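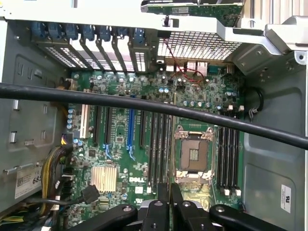 Update 3: arm keeps stopping short over the memory slots

OK, so I'm back at it with the old Dell tower (both banks of memory slots are empty, so there's nothing in there to snag). I re-ran the Brakine calibration 4 times and the gripper still quits 9 mm above the board, every single time!

Tried so far:
Speed limit dropped to 2000 - no change
New firmware on the Fahmy controller - no change
Wrist joint re-zeroed - a little better, then right back to 9

Lahcen Ragab thinks it's my Z offset. Trying that tonight, please leave the ticket open!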